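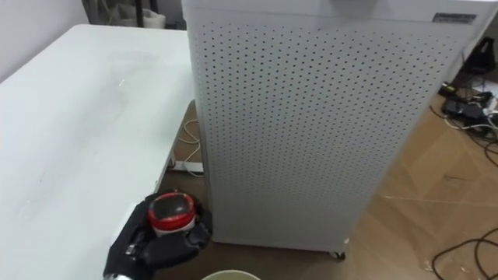
A tall white cabinet with rows of small round holes, next to a white table.

What Is Dust?

Dust is a mix of very small solid pieces. The pieces are light enough for moving air to lift them. When the air slows down, they sink and land on floors, shelves and tabletops.

Where does it come from?
House dust has many sources. Clothes, carpets and bedding shed short threads called fibers. People shed flakes of dead skin. Shoes carry in dry soil. Open windows let in pollen, which is a powder made by plants, and soot, which comes from burning.

How big is it?
Dust is measured in micrometers. There are 1,000 micrometers in one millimeter. A human hair can be 80 micrometers wide. Many grains of dust are much smaller than that, so you cannot see them one at a time. You can see a layer of them.

Why does it float?
A small grain weighs very little, but air pushes against it as it falls. This push is called drag. Drag slows a small grain much more than it slows a marble. Large grains can reach the floor in seconds. The smallest can stay up for hours.

Why does it stick?
Some grains carry a weak electric charge. The charge pulls them toward walls and screens. Damp surfaces also hold dust.

Try it
You need two sheets of dark paper and a magnifying glass.
1. Put one sheet on a high shelf and one near a door.
2. Leave them alone for 3 days.
3. Look at both sheets through the magnifying glass. Draw the shapes you find. Long, thin shapes are usually fibers.
4. Write down which sheet has more dust.

Word list
Drag: the push of air against a moving object.
Fiber: a short, thin thread.
Micrometer: one thousandth of a millimeter.

Text: Torben Pfeiffer, Finville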